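Company > About Us > Who We Are and What We Sell

About Lesier Storage

Lesier sells small-parts storage: divided trays, clear boxes, lids, drawer inserts and the labels that go on them. We sell to sewing rooms, school art departments, repair benches, fishing clubs and a lot of people with one bad kitchen drawer. The business has been running for 13 years and is still in the building where it began, a former upholstery shop with a loading door on the alley side.

The company started as the storage shelf of a craft supply store called Isetti. Customers came in for beads and buttons and left with the boxes the store used for its own stock. When Isetti closed its retail counter, the storage line was kept going under a new name and the rest of the inventory was sold off. A few of the older customers still write their checks to Isetti, and the bank still takes them.

We have nine employees. Four work in packing and shipping, two handle customer orders and returns, two look after purchasing and product checks, and one keeps the books. Everyone packs in August, when the school orders come in.

What we sell

Our catalog has 24 items. We have kept it close to that number for several years, and when a new item goes in, an old one usually comes out. Most of what we sell falls into two groups.

Divided trays are open on top and made to sit in a drawer or on a shelf. They come in cream, gray and white. The dividers in most of our trays are fixed. We tried movable dividers for a while and had too many returns from people whose beads had slipped underneath, so we went back to fixed ones.

Clear boxes are for things you want to see without opening anything. They can be used alone, and the larger ones can be set over or beside a tray on a work surface. They do scratch with use. We say so on the product page, and we sell a polishing cloth that helps with light marks but won't remove deep ones.

The Flimier line is our own design and includes both trays and boxes. The Mạc line is made for us by an outside molding shop and covers the deeper boxes and all the lids. Pieces from the two lines can be used together, but the lids fit Mạc boxes only. Please check this before ordering, as it is the most common cause of returns.

How we check and handle stock

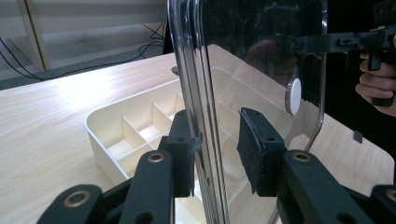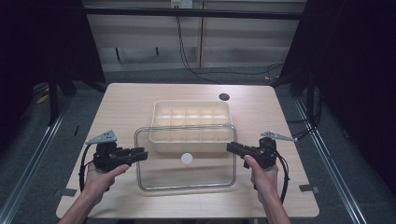
Each delivery is opened the day it arrives. We take 16 pieces from every carton lot and look for cracks, warped bases, rough corners and dividers that did not fill out in the mold. If two or more have the same fault, the whole lot is held and the supplier is told. Pieces with marks that don't affect use go to the seconds bin, and we sell those by the bag at a lower price.

Clear plastic is handled by the edges and packed with a sheet of tissue between pieces. Trays are nested in stacks and tied with paper tape. We stopped using foam peanuts a while back because they got into the compartments and customers had to pick them out. Crumpled paper does the job.

We don't ship boxes pre-filled, and we don't sell the parts that go in them. We get asked about this often, mostly by schools. A local craft or hardware store will be able to help.

Choosing a size

The most useful thing you can do before ordering is measure the inside of the drawer, including the height with the drawer closed. Many drawers have a rail or crossbar at the front that takes away some clearance. If the tray is going on a table, leave some room at the back for lamp cords or cable openings so you don't block them.

If you are sorting a mixed jar of something, sort it into piles first and count the piles before choosing a tray. People tend to order too many compartments. A tray that is half empty soon fills up with things that don't belong in it.

Returns and visits

Unused items can be sent back within a month of delivery. Put the order slip in the carton and write the reason on it. Cracked or broken pieces are replaced at no charge, and you don't need to send them back unless we ask.

We have no showroom, but local customers can pick up orders at the alley door until 4 p.m. Ring the bell and wait, since the packing room is at the other end of the building. Seconds are sold at the same door when there are any.

Schools and clubs can order by purchase order. Ask the order desk for the form and allow extra time in late summer.

Page last updated: August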